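Buckley ward by-election: paint thrown at the Gerkuler campaign office

pisoretti_lane
Posted 7:40 am
Walked past the Gerkuler office this morning and the front door and both windows are covered in red paint. Police tape across the step. Does anyone know more? The vote is in May and this is the second time.

Khải Lục
Posted 8:15 am
I deliver leaflets for them. It was done overnight. The office is shut until the glass is cleaned and we are working from the Flotine Road hall. Nobody was inside.

oldmill
Posted 8:52 am
Second time? The first was a few eggs. Let's not make it a campaign of terror. Last time the seat was won by 1364 votes, so I can't see why anyone would bother.

pisoretti_lane
Posted 9:06 am
Eggs one month and paint the next is still a pattern. 16 of their posters have gone from the main road as well.

Makis Triantafyllou
Posted 9:31 am
Posters go missing from every party. I put up ours and lost almost as many. I don't support Gerkuler but whoever did the door should be charged.

Khải Lục
Posted 10:20 am 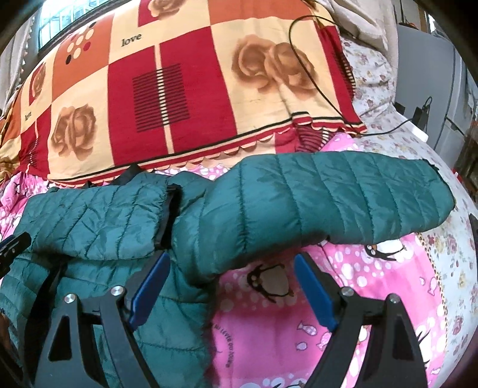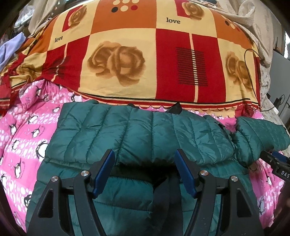
oldmill
Posted 10:44 am
Is the candidates' debate still going ahead?

Khải Lục
Posted 10:58 am
It is, at the Flotine Road hall, same start time of 7 pm. Doors open half an hour before.

oldmill
Posted 11:10 am
Fine. I still think the party is getting more out of this than it's losing. It'll be on every leaflet by the weekend.

Makis Triantafyllou
Posted 11:27 am
You'd put it on a leaflet too if it was your door. Has anyone asked the shop opposite about their camera?

pisoretti_lane
Posted 11:49 am
Police were in there when I went back for milk.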